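Clomeo Desk Set, release 1.2

Data card for the bimanual sample that ships with the Clomeo handheld gripper kit. Maintained by Madhu Mittal.

Contents
1083 episodes, 14 tasks, two operators. Median episode length is about 10 seconds. Each episode holds head video, left and right gripper streams, and a task label.
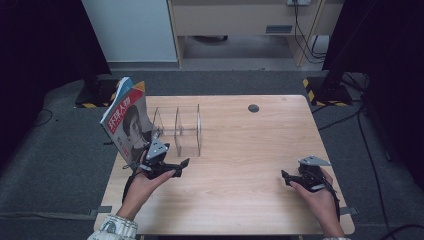 Gripper streams are logged separately and aligned on load. Left is always index 0. Jaw width is normalized per unit -- run the calibration script before mixing this set with your own recordings.

Known issues
52 episodes have a dropped right-hand stream. They are listed in skip.txt and the loader ignores them by default.
Task labels from the February batch used the old Fivent names. Both spellings resolve.

License
Free for evaluation with a purchased kit. For redistribution, write to Macario Meléndez at Trernley.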